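Home | Features | Agencies | Subscribe

The regional grocer Wolham had used the same slogan for 20 years when it asked the Zimoddale agency to write a new one. Marisol Ochoa, who led the account, began by reading the company's customer letters.

Her team presented seven lines in July. Two survived the first meeting, and both were tested on shelf signs, receipts and radio scripts before a decision was made. 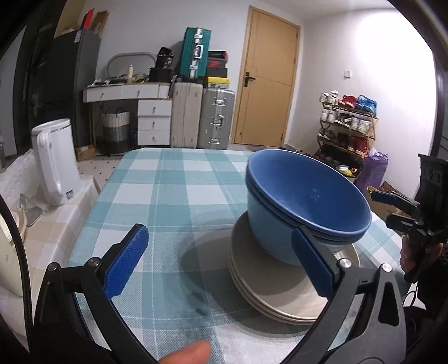

The chosen line runs to six words and names no product. Wolham's marketing director, Saranya Palaniappan, had asked for wording that store managers could say aloud without embarrassment — a condition that eliminated most of the early drafts.

The old slogan will remain on delivery trucks until they are repainted. Radio spots in English and Spanish are now in production.

We use cookies to improve your reading experience. Accept | Manage settings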